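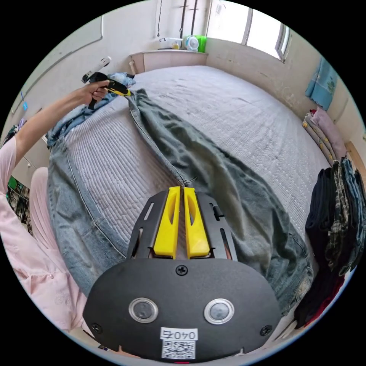 Folie 1, Begrüßung kurz halten. Ich rede heute über Finger. Zwei Monate lang haben wir Handgreifer verglichen, und wer gehofft hatte, es gehe um Arme, Regler oder wenigstens um etwas mit Motor, darf sitzen bleiben, das kommt auf Folie 6. Erst einmal geht es um Stoff. Die beiden gelben Finger vorn stehen parallel, jeder mit einem ovalen Ausschnitt, und sie liegen genau an einer Naht der graugrünen Hose. Da wird es interessant, denn eine Naht ist für einen Greifer ungefähr das, was ein Bordstein für einen Einkaufswagen ist. (Pause. Wenn keiner lacht, weiter.)

Folie 2, Kandidaten. Gruvis: steifer Finger, glatte Fläche, schmale Kante. Zedton: weicher, breiter, verzeiht viel, vor allem sich selbst. Beide am selben Gehäuse montiert, gleicher Hub, gleiche Kamera. Marijke Dewulf hat auf gleichen Bedingungen bestanden und damit recht behalten, das muss ich hier leider öffentlich sagen.

Folie 3, Aufgabe. Hose mit beiden Händen fassen, glattziehen, einmal längs falten, ablegen. Klingt nach Sonntagnachmittag bei den Schwiegereltern. 1022 Versuche insgesamt, geplant waren 1000. Die übrigen 22 stammen aus einem Nachmittag, an dem der Zähler lief und wir uns über die Pausenregelung unterhielten. Sie sind gültig, wir haben nachgesehen.

Folie 4, Ergebnis. Langsam sprechen, hier schreiben die Leute mit. 155 Fehlgriffe. Davon 40 direkt an einer Naht, der Rest verteilt sich auf Bund, Taschen und auf das, was im Protokoll »Sonstiges« heißt. Gruvis kommt besser unter die Stoffkante, rutscht aber an dicken Lagen ab. Zedton hält dicke Lagen und nimmt dafür gern die Unterlage mit – bei einer Steppdecke ein eindrucksvoller Vorgang. Frage aus dem Saal vorwegnehmen: Nein, wir haben keinen Sieger. Ich weiß, dass im Programmheft »Siegerkür« steht.

Folie 5, Kamera. Weitwinkel am Handgreifer: Man sieht beide Finger, den Stoff und den halben Raum. Für die Auswertung ist der halbe Raum nützlich, für die Eitelkeit der Mitwirkenden weniger. Engere Optik getestet, nach zwei Durchgängen wieder abgebaut, die zweite Hand war dauernd aus dem Bild. Kein Verlust, außer der Rechnung.

Folie 6, Arme. Für alle, die darauf gewartet haben. Dieselben Finger am Quezada-Arm, Regler von Pisano. Der Regler ist schnell, die Dokumentation ist es nicht. Rianne Geerts hat die Kraftgrenze dreimal nachgestellt, erst dann blieb der Stoff dort, wo er hingehörte. Video nur zeigen, wenn der Ton aus ist! Auf der Tonspur bin ich.

Folie 7, offene Punkte. Fingerspitzen mit aufgerauter Fläche sind bestellt. Strickware fehlt komplett, Knöpfe auch. Zweite Runde im November, dann mit getrennter Zählung für linke und rechte Hand, die haben wir beim ersten Mal in einen Topf geworfen.

Fragen. Falls jemand wissen will, warum nicht gleich Saugnäpfe: auf Ersatzfolie 9 verweisen, Denim ist luftdurchlässig, freundlich bleiben. Tabellen auf Anfrage, Stand 09/07/2019. Fernbedienung zurückgeben.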